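## 4. Teaching the fuse task by hand (Trirkier arm, Weler gripper)

Read section 3 first. Arm homed, gripper calibrated, wrist camera on.

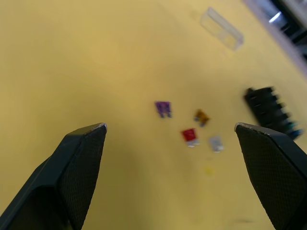 **How many demonstrations does the arm need before it can try the task alone?**
100 good ones for a first try. Plan on 600 if you want it to cope with fuses lying at odd angles.

### 4.1 Before you start

1. Clear old parts off the table. Wipe it down.
2. Put the fuse holder within easy reach of the arm. Same general area each time, not the exact same spot.
3. Scatter the fuses flat. Don't line them up.
4. Check the finger pads. Light scuffing at the tips is OK. Pad peeling — swap it, see section 7.
5. Open a new session in Zurkeck. Name it with your initials and the task code.

> **Note:** Mixed colors are fine and prefered. If you teach with one color only, the arm gets fussy about the others.

### 4.2 Hand guiding

1. Press and hold the grey button on the wrist. Arm goes soft.
2. Support the forearm with your other hand. Keep fingers off the camera.
3. Tap the pedal once. Recording starts, one beep.
4. Bring the gripper over the fuse, fingers wide open. Pause half a second.
5. Go straight down. Close on the plastic body, never the prongs.
6. Lift, move to the holder, turn until the prongs match the slot.
7. Press in. Open. Back away slowly.
8. Tap the pedal again. Two beeps = saved.

> **CAUTION:** Never let go of the wrist button with the fingers touching the table. The arm stiffens where it is and can gouge the surface or crack a fingertip.

### 4.3 Remote control

Use this when the reach is awkward or your shoulder has had enough.

1. Plug in the Dambrauskienė hand controller. Wait for the solid light.
2. Set the speed scale to 2. Higher is too jumpy for small parts.
3. Squeeze the trigger half way to link, all the way to close the gripper.
4. Record as in 4.2, steps 3 to 8. Hand stays on the controller.
5. If the fuse slips, don't chase it — back up, open, start the pick again. Keep the take. Recoveries are useful.

> **CAUTION:** Fast wrist moves blur the camera picture. Some blur is normal, but slow down in the last bit before the grab.

### 4.4 Keep or delete

- Bumped the holder out of place: delete.
- Fuse in the wrong slot: delete.
- Slow but clean: keep.
- Long pause because someone talked to you: trim it in Zurkeck, then keep.

Sessions cap at 1,000 takes. After that open a new one, the software won't warn you and the extra takes dont get saved.

Problems with the pedal or missing takes: Laimutė Paju, with the session name and the take number.

*Section revised 2019-03-10. Replaces the loose sheet taped to the controller case.*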